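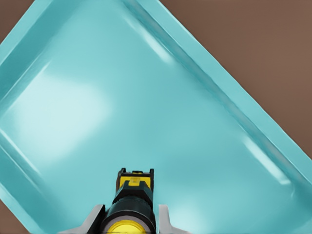

Can a robot arm clear a table and sort the small things into a tray without help?

For a short list of known objects on a tidy surface, it can do most of the job today. For a normal kitchen table after dinner, a person is still faster and breaks less.

Home Guides Arms and grippers Simulation Forum Contact

How to test a tray-sorting chore before you buy the arm

By Devendra Vashisht, 2020-11-13

I work with packing benches, and many people ask me if a small arm can take over the boring part of the bench. I always propose to do the test in simulation first. It costs you a few evenings. The steps are for a tray chore, where objects must go from the table into a shallow tray, but you can use them for cutlery or for screws also.

Step 1. Write the chore in one sentence

Mine was: "Put every loose part from the bench into the tray, nothing on the rim." If your sentence needs the word "usually", split the chore in two parts and test only the first part.

Step 2. Build the tray before the objects

Start with an empty tray. Give it the true rim height and the true slope of the walls, because the fingers must come down inside without touching them. I measured my Siltard tray with a ruler and was wrong by 11 millimetres on the long side. The arm hit the wall for a whole evening before I measured again.

Choose the surface with care. A glossy tray makes white glare, and the glare can hide a small pale part from the camera. Many tutorials use a matt grey tray and get beautiful results which do not survive in the shop. If your real tray is shiny, make the simulated one shiny too.

Step 3. Move the gripper with nothing in it

Bring the gripper over the floor of the tray, then near each rim, then into each corner. Do it slowly. Corners are the place where two wide fingers have trouble, and you will want to know this before any object is there.

Step 4. Add one object, then a second

Use a simple block first. When the arm can place it from many starting positions, add another shape. I used a Zundden hinge, flat and thin, and it was terrible — the fingers closed above it again and again. Flat parts are still the weak point, in simulation and on the bench.

Step 5. Let it run and read the failures

I ran 3,239 attempts during October with the Workent planner. Do not look only at the success number. Sort the failures by kind: missed the part, dropped it, left it on the rim. In my case the rim was the biggest group, and moving the release point to the middle of the tray cured most of it.

Step 6. Decide

If a person must stand next to the arm to repair its mistakes, you did not save the work yet. For my bench I decided to give the arm the blocks and keep the hinges for hands.

Comments (2)

fekete_fan: We have a Fekete arm at work and the corners are the same problem. We turned the tray a little on the table and it helped.

mornings_at_the_bench: Did you try a suction cup for the hinges? My guess is the holes would spoil it, but I would like to see the numbers.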